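Is Drevby board oil worth it over plain mineral oil?
Posted in Kitchen & Home, November 2025

I bought a maple board and the shop pushed a bottle of Drevby oil on me for 374 kronor. The label says it "feeds the wood." I have my doubts. Is there anything in there that drugstore mineral oil doesn't do?
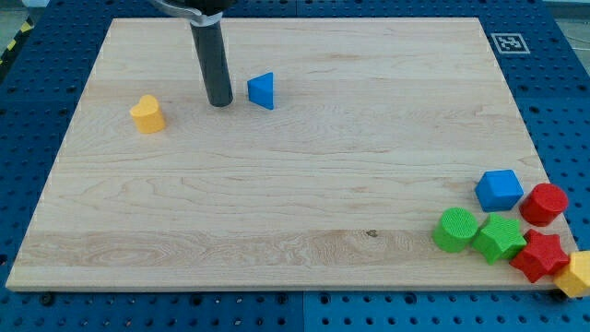 Maple board, grain side up. Small knot near the lower middle.

gostano
Dead wood doesn't eat — skip it. Plain food-grade mineral oil, 2 thin coats, wipe off the extra after each one. I've kept a board going 9 years that way. The fancy bottles often have some wax mixed in, and you can buy wax by itself if you want it.

netedis
i use olive oil, never had a problem

osei
Don't use olive oil, it can go rancid. Otherwise I mostly agree with gostano, though I'd do 4 coats on a new board. Read the ingredients on the Drevby before you open it. If it only lists mineral oil and beeswax, take it back. And I wouldn't worry about a small knot unless it's loose or cracked. Wash by hand, dry it standing up, re-oil when it looks pale and chalky.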